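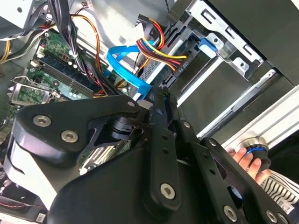 Questions for a small roaster: why Zunutura sells just one grinder

Zunutura roasts coffee in a unit behind its shop and sells beans, filters and a single hand grinder, the Perno. The owner, who asked to go by the company name, spoke to us before opening time.

The shop used to carry several grinders. "People would stand in front of the shelf and then leave," the owner said. "They came in for a bag of coffee and went home with a headache. So I kept the one I use myself."

The Perno holds 30 grams of beans, enough for two large mugs. The owner grinds for a pour-over every morning and says it takes less than a minute once you have the feel of it. Dark roasts go faster. Light roasts take some arm.

We asked about electric grinders. "I have nothing against them. I had one from Plarus for 7 years and it was fine. It was loud, and I get up before everyone else in the house."

Cleaning comes up a lot at the counter. The owner brushes out the burrs every 10 days or so and never uses water on them. "Take it apart over a towel. The spring is small and it rolls."

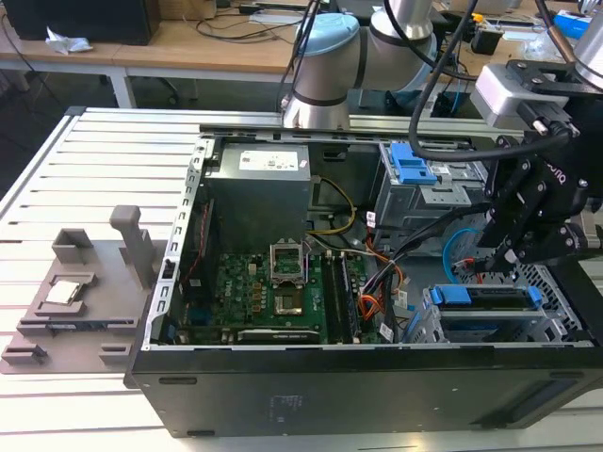
On beans and storage

The shop's best seller is Simiyu, a medium roast blend sold in paper bags with a valve. It was supposed to be a seasonal coffee. Customers kept asking for it, and it stayed on the list.

"Keep it in the bag, roll the top down, put it in a cupboard," the owner said. "I don't put it in the fridge. If you buy too much, freeze it in small portions and don't open them until you need them."

The owner suggests waiting 3 days after roasting before brewing, longer for espresso. The roast date is stamped on the back of each bag.

A second blend is planned for April. It will be lighter, and the owner is still changing the recipe. "The first batch tasted like toast. The next one was better, but I wouldn't charge money for it yet."

Prices will stay where they are for now. Beans can be ground in the shop at no charge, and the Perno is kept on the counter for anyone who wants to try it first.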